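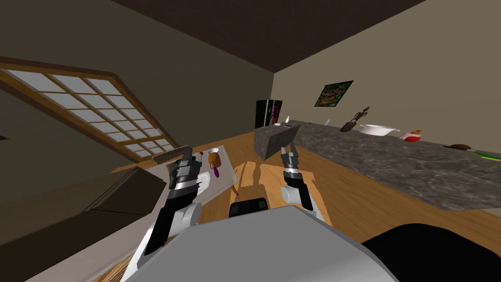
The hold that wasn't there
Speaker notes, Ploldale robotics evening, May

Slide 1
Say who I am and that I work on Clivier, our simulated kitchen. Two arms, one gripper on each. Everything tonight happened in simulation. No hardware was harmed, but the same code was due to go on hardware in the autumn.

Slide 2: what we thought we had
We ran 499 pick-up trials overnight. In the morning the summary page was nearly all green. We were pleased and sent the numbers round before lunch. Pause here, people usually laugh.

Slide 3: what we had
Someone opened the wrist camera recordings to choose a clip for a poster. The first few showed an empty gripper in trials marked as held. We then went through the lot by eye. 126 trials were marked "held" with nothing in the fingers.

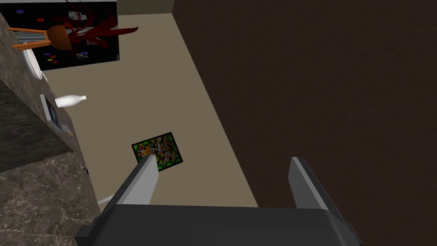 Right wrist camera. Fingers apart and empty, small square picture on the floor ahead.

Slide 4: the fault
The controller, Polex, sets a hold flag when the fingers stop moving during a close command. It should clear the flag when they open. If the open command arrived while the arm was still moving, the clear message was dropped and the flag stayed set. The next trial began with "held" already true.
Go slowly on this slide. Draw the timeline on the board if there is one.

Slide 5: why it matters for safety
The arm plans differently when it believes it is carrying something. It keeps further from the worktop and swings wider. On a real machine, that wider swing could go through the space where a person is standing. Our speed limit also depended on the flag. Don't skip this if short of time, skip slide 6.

Slide 6: the fix
Finger gap is now checked on every control cycle, and the flag is cleared at the start of each trial. If gap and flag disagree, the arm stops and waits for an operator. We replayed 2,764 old logs through the new check. It took around 99 minutes. The stop fired in some logs we had already published from, and those results have been withdrawn.

Slide 7: still open
Very thin objects. A sheet of card gives almost the same gap as closed fingers. We have no good answer yet, so ask the room.

Questions until 8.30, then the hall has to be locked.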